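3.2 Durée de vie des serveurs dans les petites structures

La question du remplacement des serveurs est traitée, dans la littérature de gestion, surtout du point de vue des grands centres de données. Les petites structures — cabinets, bibliothèques, ateliers — y apparaissent peu, et leurs pratiques d'achat restent mal connues. Notre enquête porte sur 71 organisations, dont 63 ont répondu à l'ensemble du questionnaire. Les entretiens ont commencé en avril et ils ont été conduits en français par Rekha Nadar, avec une grille que nous avons reprise de l'étude Subramaniam et adaptée à notre population.

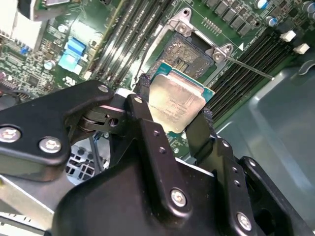 Dans la majorité des réponses, la décision de remplacer une machine ne suit pas une panne. Elle suit la fin du contrat de maintenance, qui dure le plus souvent 5 ans. Les répondants parlent alors du serveur comme d'un objet entier, que l'on garde ou que l'on rend. Pourtant une carte mère de serveur est un ensemble démontable : le processeur est une pièce distincte du socket, et les deux peuvent être considérés séparément dans l'inventaire. Seulement 11 organisations tiennent un tel inventaire par composant. Chez les autres, la ligne comptable porte le nom du fournisseur et une date, sans aucun détail sur le contenu.

Cette différence a des effets sur le budget. Les organisations avec inventaire détaillé demandent plus souvent un devis pour une pièce seule, et elles négocient la prolongation du contrat avec de meilleurs arguments. Le fournisseur Statlow propose une grille tarifaire par pièce, tandis que Zakness facture uniquement l'intervention complète. Nous n'avons pas pu obtenir les tarifs de Dimska, qui sont communiqués après signature. Il faut donc lire avec prudence la comparaison des coûts présentée dans la section suivante.

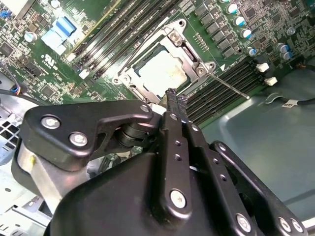
Figure 3. Socket de processeur sur une carte mère verte.

Un deuxième point concerne la responsabilité de la décision. Dans les structures sans service informatique, c'est la direction qui signe, mais c'est le prestataire qui fixe le calendrier. Plusieurs répondants ont exprimé une gêne à ce sujet : ils savent que le prestataire a un intérêt dans le renouvellement, et ils ne disposent pas des connaissances pour discuter son avis. Nous avons codé ces réponses dans la catégorie « dépendance reconnue », que nous distinguons de la « dépendance implicite », où le répondant ne mentionne pas le problème de lui-même.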